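Progress report to the Plondell Fund
Project: Safe return of spectators to the Boltia ground
Reporting period: April to July
Prepared by Lai-ching Kao, project coordinator

1. Where we are now

At the start of this period the ground was open only for players and staff. At the end of it we have held three matches with a limited public. The first was for 248 spectators, the second for 458 and the third for 1,000. The full capacity of our ground is 2,252, so we are still below half of it. The local health office has agreed that we may stay at 1,000 for the next two home matches, and after that we will apply again.

All tickets were sold in advance and with a name. We did not sell any ticket at the gate. For the third match we had 61 tickets returned in the last two days, mostly from people who had symptoms at home. We refunded all of them in full, as we promised in our application to you. 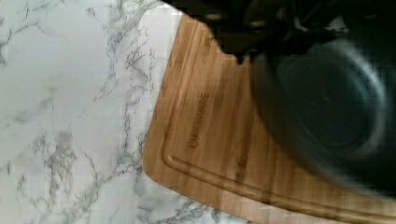 2. The journey to the ground

This part has taken more of our time than we planned. The tram stops on Chien Street, and the platform there is narrow. Before the first match we asked the tram company for two additional cars, and they gave us one. Yao-tsung Wei, who is responsible for our match day operations, then proposed that every ticket should show an arrival time. Spectators from the east side of the city were given the earlier times, and those who walk or cycle were given the later ones.

At the second match many people did not follow the time on the ticket. They arrived together, shortly after 2 p.m., and the line at the north gate became too long for the distance marks on the ground. For the third match we opened the south gate also, and we sent a text message to each ticket holder in the morning. The longest wait was then eleven minutes. We consider this acceptable, but we would like to make it shorter.

3. Food and drinks

The kiosks inside stayed closed for the first match. For the second and the third we permitted orders by phone, with delivery to the seat. The caterer, Kurero, has worked with half of its usual staff and has asked us to simplify the menu. We agreed on four hot items and bottled drinks only. The income from food was low, and we do not expect it to cover its costs before autumn.

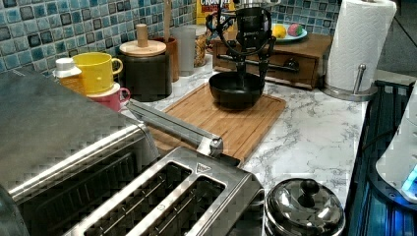
Can spectators bring their own food into the ground?
Small amounts are permitted, in a bag that can be opened and checked at the gate. Glass bottles and alcohol must stay outside.

We have received several complaints about this rule from families, who found the bag size too small. We have now made the permitted size a little larger and printed it on the ticket.

4. Seating and stewards

Every second row is closed, and between groups there are three empty seats. We have trained 34 stewards, against 40 in the plan. Six persons withdrew for health reasons, and we did not want to press them. The training took one evening instead of two, so we have used less of this budget line. With your permission we would like to move the remaining amount to the cleaning of the handrails and the toilets, where our estimate was too low.

The signs in the east stand were delivered late, and some of them had the wrong row numbers. The supplier has corrected them without additional cost.

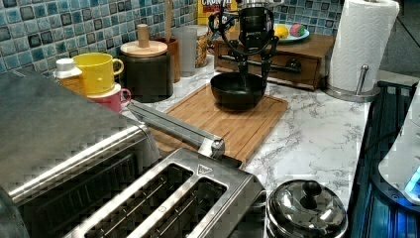

What happens to a season ticket if the holder does not get a seat?
The holder receives a credit for each missed match, to be used next season, or the same amount back in money if he or she prefers this. Requests are answered within ten working days.

5. Next steps

Before the next report we will apply for a higher number of spectators, repeat the steward training for new people and ask again for the second tram car. The detailed accounts are sent separately. For questions about match days please write to Yao-tsung Wei, and for questions about the budget please write to me.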